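3.2 Workspace preparation and part presentation

The rules in this section cover the state of the table before an episode is recorded. They were written after the first collection period at Lonport, when a review of the recordings showed that many rejected episodes shared a cause that had nothing to do with the operator's control of the arms. Parts had been returned to the wrong tray, or the target tray had shifted between episodes. The Rahimi protocol for bimanual sorting, which we used as a starting point, specifies the arm home poses and the camera mounting but leaves the layout of parts to the site.

We define a layout as a fixed assignment of part classes to source trays, together with one target tray. Source trays are placed on both sides of the target so that each arm has its own trays to draw from. The target is lined with plain white paper. Parts of one class stay in one tray, and wire harnesses of different construction are treated as different classes even where the task instruction uses the same word for them. Orientation within a source tray is left free. Operators are told not to straighten or space the parts, as an ordered tray gives the grasping policy an easier problem than it will meet in use.

Figure 3 gives the layout used for the mixed electrical parts task.

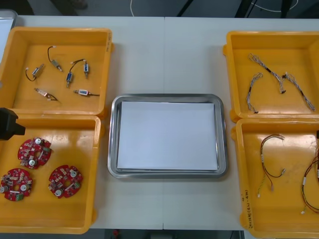
Figure 3. Layout for the mixed electrical parts task. Yellow source trays: small components with attached leads (upper left), red circuit boards (lower left), braided harnesses (upper right), thin multicolored harnesses (lower right). Center: steel target tray with paper liner.

Three requirements apply to the target tray. It must be empty at the start of the episode, the liner must lie flat, and the rim must remain uncovered on all sides. The last of these is checked from the fixed camera view. A liner that rides up over the rim hides the edge that our annotation tool, Terel, uses to decide whether a part has been released inside the tray.

Source trays are held to a looser standard. A tray may touch its neighbor, and it may extend past the camera view provided that at least one graspable part of its class is fully visible. Handwritten marks on the tray walls are permitted. They serve the operator during reset and are not used as labels in the dataset. Cables on the floor must be kept clear of the operator's standing position, and people may stand behind the table only if they do not reach over it during recording.

The layout is checked before every block of 12 episodes. A failed check voids the block that follows until the table has been reset, and the failure is logged with the layout name. Under these rules we recorded 2,496 episodes, of which 2,324 passed review. A further 128 episodes from the Idetti site were recorded under an earlier draft that did not include the liner requirement. They are excluded from the results in Section 4 and are used only for the comparison of annotation error in Section 5.2.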